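4.2 What the job became

Before the change, Esov's road inspectors drove and surveyed at once: one hand on the wheel, a clicker for defects, notes at the next pull-in. With the Kandeck unit the car records the road and the software (Tahiri, version 2) drafts the defect list overnight. Six inspectors were interviewed, all in October, all on rural routes. Two sat with us while their own runs were played back, see below.
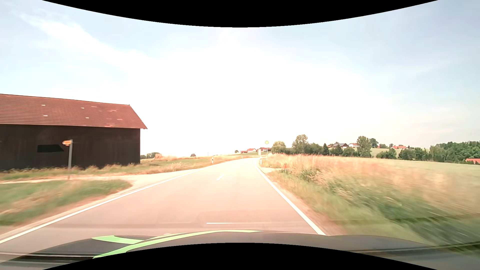

4.3 Attention and "empty" stretches

Most of what they drive is like this. Fields, edge lines, marker posts, a barn close to the lane. Under the old method a quiet stretch was a rest for the clicker hand, and inspectors admitted they coasted. Now every metre is logged the same, and the centre of the work has moved to the desk — roughly 40 per cent of paid hours by their own timesheets, up from next to nothing.

Views on that split. Torunn Wikström liked having her eyes back on the road and said her neck was better for it. Kauko Lappalainen missed stopping. He used to get out, kick at a soft shoulder, talk to whoever farmed there. "I check boxes on a screen about roads I used to know." Both still drive, both now review each others routes as well, and neither was asked about that beforehand.

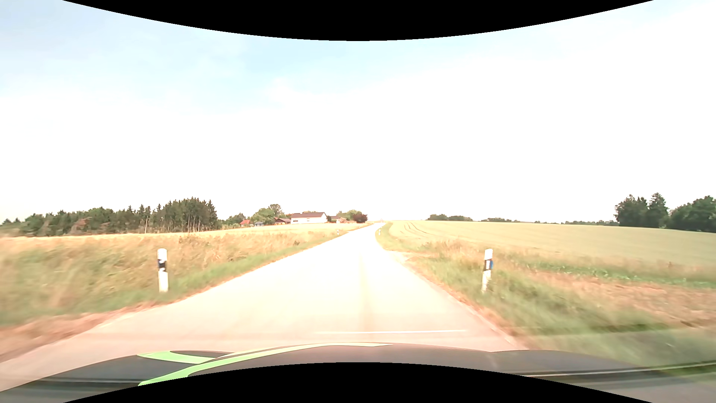
Figure 6. View over the hood on a rural run. Pale road surface, no painted centre line visible.

Glare was the complaint we heard most. Where the pavement goes nearly white, as in Figure 6, reviewers can't judge fine cracking from the picture and have to decide whether to pass the segment or send it back for a second drive. Sending back costs the driver, often a workmate. So people pass things. One inspector kept a private list of segments she wasnt happy with — the system has no field for "not sure".

Management read the low send-back count as a sign the tool was working. We'd be more careful. Of 3000 segments in the review queue we looked at, few carried any written comment, where the old paper sheets were full of them (ditch blocked, ask again after harvest, etc). Local knowledge has not gone, but there is less place to put it. Section 5 takes up the Flasa depot, where a comment box was added at the inspectors' request.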